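Ondidetti Wrist View Kit: the gripper camera we use for our grasp learning work
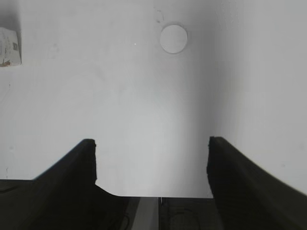 By Aarne Huttunen
Research engineer, Vomen manipulation group

The Ondidetti kit puts a small camera on the wrist of a two-finger gripper and lets a grasping policy learn from that view alone. No overhead camera, no depth sensor, no markers on the parts. We built it for our own experiments, and after a year of living with it I'm happy to say it's ready for other labs to try!

With the fingers open, both tips stay in view with a wide gap between them, and that gap is what the whole method leans on. The policy never gets told where the object is in room coordinates. It learns how the object should sit between the fingers and keeps correcting the arm until the view looks right, then closes. Move the arm to another bench and you don't have to calibrate a fixed camera all over again (I do not miss those mornings).

What we found

We trained on 600 demonstrations, all recorded by hand-guiding the arm. Our first version cropped the fingers out of the picture, on the theory that they were wasted pixels. Grasps on thin parts got noticeably worse. Putting the fingers back in helped right away, and our best guess is that the network uses the tips as a ruler. Matte black fingers against a pale background gave us the cleanest outlines, so we train there first and bring in cluttered backgrounds later.

The other surprise was how much the open-hand recordings mattered. These are stretches where the gripper holds nothing and simply looks at a wall or a bare surface. Without them the policy liked to close on shadows and scuff marks. With a small share mixed in, it waits. I would love to see somebody test this on a three-finger hand.

What comes with it

Wrist bracket and camera
2 sets of fingers, matte black
Cable and strain relief clips
Recording software (Rener) with the training scripts
Our demonstration set, split the way we used it

Setup takes about 20 minutes if your arm has a standard tool flange. Leave some slack in the cable at the last joint and run the wrist through its full turn slowly before you record anything.

Known limits

Shiny parts are still hard. So is anything wider than the open gap, where the view fills up before the fingers get there. The Tripathi adapter for older arms fits but shifts the camera slightly, and you'll want to record fresh demonstrations with it fitted.

Software notes and the full results table are on the Rener download page. The next release is planned for January.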